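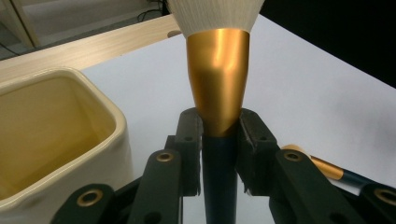
Soft brush: white bristles, gold ferrule, navy handle.

Home Notebook Bench Stores Older Newer Search

Thu 27 April

Third go at the Terkska smoke sponge. The leaflet says it lifts "all loose surface soil from paper and cloth in one pass" and leaves nothing behind. I don't believe either half of that and wanted it on paper before we order a box of the things.

Test material is the spoiled Mirley parish registers, the ones already written off for water damage, so no harm done if a page goes. 200 leaves in the batch. Split by eye into lightly grubby, properly grubby and sooty, which is a poor way to split anything, but the meter is still away for repair.

Light grubby leaves: sponge works. So does a soft brush, and so does a clean cotton rag. I did a strip of each side by side on the same leaf and mixed up which was which after lunch. Had to look at my pencil marks on the back. If I can't tell them apart at arm's length under the lamp then I don't see what we are paying for.

Properly grubby: sponge ahead of the brush, no argument. It picks up a grey film the brush only moves about. Took two or three passes though, never one, and by the third the face of the sponge was loaded enough to start putting dirt back. You have to keep turning it. The leaflet has no picture of a dirty sponge.

Sooty: disappointing all round. The sponge pulled the top layer and pushed the rest into the paper. There is a faint smear on leaf 28 that wasn't there this morning, right across the margin, and I'm fairly sure that was me pressing too hard. Fairly sure. It could be that soot on damp-damaged paper smears whatever you do. Brush first, then sponge, dabbing instead of wiping, gave the best result of the day, but that was on four leaves, and four leaves is an anecdote.

Residue. This is the bit I care about. Wiped a fresh sponge ten times across black card and there were crumbs, pale ones, plain to see with the hand lens. They brush off smooth card. On the rough registers paper they sit down in the surface and I wouldn't swear to having got them all. "Leaves nothing behind" is wrong as printed. Whether the crumbs matter in ten years I have no idea, and I doubt Terkska has either, as the tests they quote are all their own and run for a few weeks.

The Berrada block is the obvious thing to compare with. It is harder, crumbles more, and is made to crumble, so you know what you are dealing with and clear up afterwards. Slower. I did one bifolium with it and my wrist complained.

Also tried Grirkari cleaning powder again, since there was half a tub open. Same opinion as in October: messy, gets in the gutter of the book, and the "before and after" on their sheet looks to me like two lamps at different angles. Used sparingly on a loose flat leaf it is all right. In a bound volume, no.

Things I did badly today, so they get read along with the rest:
– pressure not controlled at all, just my hand
– started with the sponge on most leaves, so the brush always had second pick of the dirt
– the sooty leaves were done last, when I was tired
– no untouched strip kept on the first dozen or so, so those are useless for comparing

Money. The stores list has Terkska at 695 for the big box, and the argument being made is that we have 3,000 leaves of Mirley still to surface clean and it will save time. It might. Nothing I saw today says how much. On the clean end of the batch it would save none, and if most of the leaves are like the ones I pulled then we'd be using it on perhaps the middle third. I'd rather see a small pack bought, then a proper run with strips marked out beforehand and somebody else judging who hasn't been told which is which.

Storage note: the opened sponges from the October trial have gone stiff and yellow on one side. They were in the drawer, in the dark, in a bag with a bad seal. The leaflet says nothing about shelf life. If they go off that fast once opened, a big box is a worse buy still – check the sealed one from the same lot before anyone signs.

Cut today's used sponges in half, bagged and labelled them, top shelf by the sink. Please don't bin them. I want to look at the crumbs again when the meter is back, and weigh a new one before and after a set number of strokes, on card and on the registers.

Leaf 28 is in the blue folder with the smear marked in pencil.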